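Search products
Enter keyword or item no. Search

Gedatier bench enclosure, three-sided, white

Item no. 3643

The Gedatier is a white rectangular tabletop with a pale panel along the back and one down each side. The front is left open so that you can work from a chair or clamp equipment to the near edge. It is sold for small assembly jobs, sorting, repairs and any bench work where parts tend to roll off the back.

The panels are smooth on the inside and have no rails or slots. Wipe them down with a damp cloth and ordinary washing-up liquid. Do not use scouring pads, as they dull the surface.

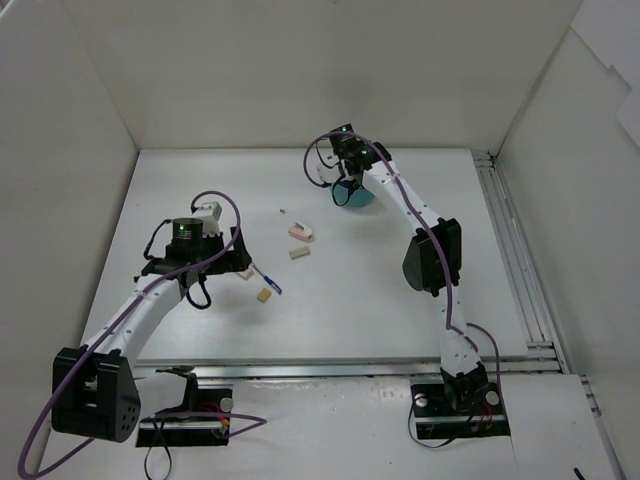 The back panel meets the top in a straight line, and we suggest fitting it first. The side panels follow, left and then right. Leave all the bolts finger tight until the three panels are in place, then go round again with the key supplied. Two people will find it easier than one.

Weight without packaging is 109 kg. Delivery is to the ground floor only. Please check the panels for chips before you sign.

Spare panels are ordered separately under item no. 1085. Say whether you need a back or a side, as they are not the same length. The older Skadia panels do not fit.

For trade orders and questions about delivery, write to Liv Torvik at the Lindqvist sales desk. Orders placed before June keep the present price.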